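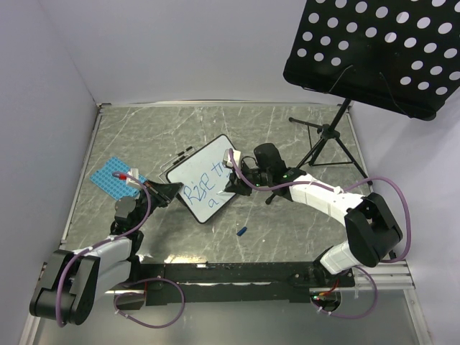 The two-arm writing cell at Adstead, with the whiteboard on the panel and the marker in the right gripper.

Quiet faults deserve louder alarms

By Guoqing Li

In October the writing cell at Adstead logged 284 runs, and 37 of them were marked as completed when they should have been marked as failed. The arms did not collide. No joint exceeded its torque limit. The controller finished each trajectory, returned a success code, and moved to the next run. The text on the board was incomplete or drawn over earlier strokes, and the log had no field in which to say so.

My position is that this was a safety matter and should have been filed as one. The internal review filed it under data quality. I disagree with that classification and want to set out why.

The task is simple to state. One arm can steady the whiteboard while the other writes on it with a marker. The board is not clamped. It rests on a smooth panel and can turn under a sideways load, so the position of the writing surface has to be treated as a measured value throughout the run. In the October software it was measured once, at the start, and then treated as a constant.

When the left gripper did not make contact, the right arm wrote anyway. Pen force turned the board a few degrees at a time. The planned stroke and the actual surface separated, and the tip either lifted off or pressed harder than intended, depending on which part of the board had moved. In 4 runs the gripper body touched the board edge. Contact force stayed under the stop threshold because the board slid away from it.

That last detail is the one I would ask people to read twice. The force threshold had been set on a rigid fixture during commissioning. A sliding object absorbs the error and keeps the reading low. The same motion against something that cannot slide would produce a different number, and the cell has things in it that do not slide as easily as a whiteboard. A music stand is in reach of the right arm. The cables run along the links and loop wide at the elbows, and a wide loop can catch.

The counterargument, made by the Munasinghe group among others, is that low-force arms handling light objects carry little risk, and that adding stops to such a cell costs more run time than it saves. They put availability at 96 percent before the new checks and expect it to fall. I accept the figure. I do not accept that availability means much when it counts runs in which the machine had lost track of its work. An arm that moves correctly relative to a surface that is no longer there is out of control in the only sense that matters to the person reaching in to straighten the board.

People do reach in. The operating note allows it between runs, on the assumption that a success code means the cell is in a known state. For 37 runs that assumption was wrong.

The Porkesard release adds a grip check on the left arm before the pen goes down. This is useful and insufficient. A grip confirmed at the start can be lost in the second letter. I would add three things. Board pose should be measured again after every word, and the run held if it has changed beyond tolerance. The success code should depend on an inspection of the written text, with trajectory completion reported separately. The force threshold should be set again with the board free on the panel, using the lowest value that still permits a legible stroke.

Mukon has objected that the third item will produce nuisance stops. It will, at first. Nuisance stops are recorded, counted and tuned out over several weeks. The October runs left no record at all until a technician compared the boards with the log by hand.

The classification question remains open at Adstead. If the entry stays under data quality, it will go to the people who maintain the training set, and they will delete 37 files. The threshold will remain where it was set.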